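The Slow Cup

In Plarinport, the herbalists open early. The Asta clinic sits over a bakery on Ostrowski Street, and by the time I climbed the stairs (puffing a little, I'll admit) the waiting room already smelled of fennel and warm bread. It has been going since 2000, and more than 59 people come through in an ordinary week, mostly for sleep and sore stomachs. 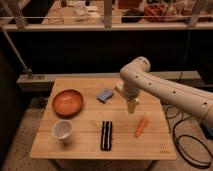
Chamomile is still what most of them go home with, and the herbalists are careful to ask first about any pills from the doctor. I had mine strong, steeped 12 minutes – far longer than I ever manage at home! A plain white paper cup does perfectly well for it, though my aunt in Stemberg would insist on china.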